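Camenzind Stainless Dowel Pins, 2 mm

Ground steel pins for hinges, jigs and small model work. Sold in bags of 175, 300 or 1000 - the two larger bags reseal.

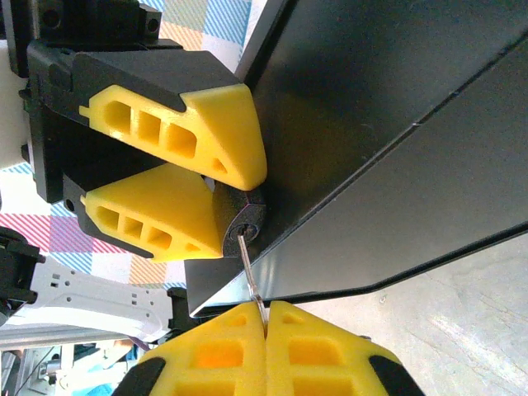

Hannelore Brunner wrote in to ask whether the pins come chamfered. They do, on both ends, and the bag label gives the length.

Orders placed by Monday noon ship the next day from Stukthorpe.

Filed under: Fasteners > Pins & Dowels

Related items
Bravness Pin Punch Set
Mornadwood Hinge Blanks

Contact us | © Camenzind | Back to top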